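How to oil a wooden table top at home

By Hatem Bouzid

I have oiled tables for many years, first my own and later the ones of neighbours and of a small café. The method below is the one I use for a pale wooden top which is used every day. It is slow but it is not difficult. You need one free afternoon and then two quiet evenings.

What you need

Sandpaper in 120, 180 and 240 grit
A cork block to hold the paper
Hard wax oil, clear (I buy the Pranilon, but any good one will do)
Three or four cotton cloths without fluff
A soft brush and a vacuum cleaner
Thin gloves
A metal bucket with water, for the used cloths

Step 1. Look at the wood before you touch it

Put the table near a window and look at the top from a low side, with the light coming towards you. You will see scratches and rings that you do not see from above. Look also which way the grain goes, for all your sanding must follow it. Pale wood can have soft streaks and darker places, and a beginner often wants to sand these away. If a dark place has no edge and feels the same under the finger as the wood next to it, it may be part of the wood, and I leave it alone. 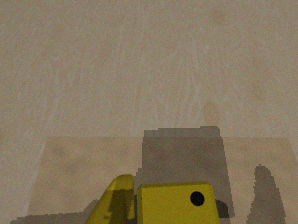
Step 2. Clean

Wash the top with warm water and a few drops of washing-up liquid. Wring the cloth very well, the wood should become damp but never wet. Let it dry until the next morning. If there is old candle wax, lift it with a plastic card first.

Step 3. Sand

Begin with 120 only if the surface is rough or has old varnish. Otherwise start with 180. Keep the block flat and make long strokes from one end to the other. At the edges press less, because there the paper cuts quicker and a veneer can be gone before you notice. When you have finished with one paper, vacuum the dust and take the next. I stop at 240. My teacher in Gusden went further, and his tables were beautiful, but the oil did not go in so well.

Step 4. First coat

Stir the tin slowly, do not shake it. Pour a small spoon of oil on the cloth and rub it in, first in circles and then along the grain. It is better to work on one half of the table and after that on the other.
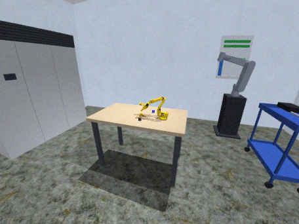 Wait fifteen minutes and wipe off everything that is still shining. This is the moment where most people are too kind. The oil that stays on top becomes sticky and collects dust for weeks, so wipe hard and change the cloth when it is full.

Put the used cloths in the bucket of water at once, and later dry them flat outside. Cloths with oil can catch fire by themselves when they lie in a heap.

Step 5. Second coat

After 24 hours, pass the 240 paper very lightly over the top, remove the dust and repeat the coat with half the oil. Let the table rest for a night before you put light things on it. For hot plates and for a tablecloth, wait 6 days.

Care afterwards

I give my own table a thin coat every March. Between, a damp cloth is enough.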